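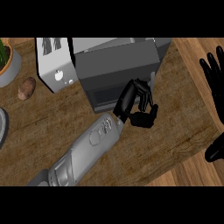 Potato and potted plant on a wooden table (computer rendering).

Home | Service Desk | Known Issues | My Requests | Contact

Category: Catering and Events > Booking System > Resolved

Subject: Room bookings confirmed in Proliler do not reach the kitchen order sheet

Raised by: Olaia Villalobos, Events Office, Bellomport
Assigned to: Afshin Kazemi, Applications Support
Priority: Medium
Opened: March 26, 2018

Description of fault

Bookings for the Vītola Room which include a hot lunch are being confirmed in Proliler, and the customer receives the usual confirmation letter. The booking then fails to appear on the kitchen order sheet printed at the end of the day. The Events Office became aware of the fault when the kitchen telephoned to ask why a party of 41 had been given a table plan but no menu. The lunch was provided from stock on that occasion. Bookings for tea and coffee only are not affected.

The Events Office requests that the fault be corrected before the Easter bookings are confirmed.

Entry 1, Afshin Kazemi

The request has been received. Please supply the reference numbers of the affected bookings and state whether they were entered at the front desk or in the Events Office. Please do not cancel and re-enter any booking in the meantime, as this will remove the record of the original entry.

Entry 2, Olaia Villalobos

The reference numbers have been sent separately. There are 14 bookings in total. All were entered in the Events Office. The front desk has taken two hot lunch bookings in the same period and both were printed correctly.

Entry 3, Afshin Kazemi

The records have been compared. In each of the 14 affected bookings the menu field contains the old code for the set lunch, which was withdrawn in January when the new menus were introduced. Proliler accepts the old code but the order sheet ignores any line whose code is not on the current list. The front desk computers show the new list only.

The Events Office is asked to carry out the following:

1. Close Proliler on all office computers.
2. Open it again and choose Refresh Lists from the Tools menu.
3. Open a test booking and confirm that the set lunch appears under its new code.

Entry 4, Elaheh Kordestani, Events Office

The steps were followed on both computers. The new code now appears on the computer by the window. The other computer still shows the old list, and Refresh Lists is greyed out in the menu. The user signed in was the same in each case.

Entry 5, Afshin Kazemi

Thank you. A greyed-out Refresh Lists option normally means that the program has been opened from a saved shortcut to the previous version. Please right-click the shortcut and report the version number shown under Properties.

Entry 6, Elaheh Kordestani

The version shown is 4.1. The computer by the window shows 4.4.

Entry 7, Afshin Kazemi

Version 4.1 should have been removed at the January update. It has now been removed remotely and the shortcut replaced. The old menu codes have also been closed on the server, so that any attempt to use one will produce an error message at the point of entry. This second change applies to all sites.

The existing bookings will not correct themselves. The Events Office should open each one, choose the new code and save. The price should be checked before saving, as the new code carries the current rate and some customers were quoted the earlier one.

Entry 8, Olaia Villalobos

All 14 bookings have been amended. Three customers had been quoted the earlier price, and Fereshteh Nikzad in Accounts has agreed that these quotations will be honoured. The difference has been entered as a discount with her initials in the notes field.

Entry 9, Krum Jurić, Kitchen

The order sheet printed this evening includes the lunch for 44 in the Vītola Room and the two smaller parties. The vegetarian numbers are shown on the correct line. The time printed at the foot of the sheet was 1955, which is later than the kitchen would wish. The vegetable order must be placed with Zunel by eight o'clock, and checking the sheet can take up to ten minutes.

Entry 10, Afshin Kazemi

The print time is set by the evening schedule and is unrelated to the present fault. A separate request should be raised under Printing and Schedules, with the approval of the kitchen manager. This ticket will be closed.

Status: Resolved
Cause: Outdated program version left on one computer; withdrawn menu codes still accepted by the server
Linked requests: None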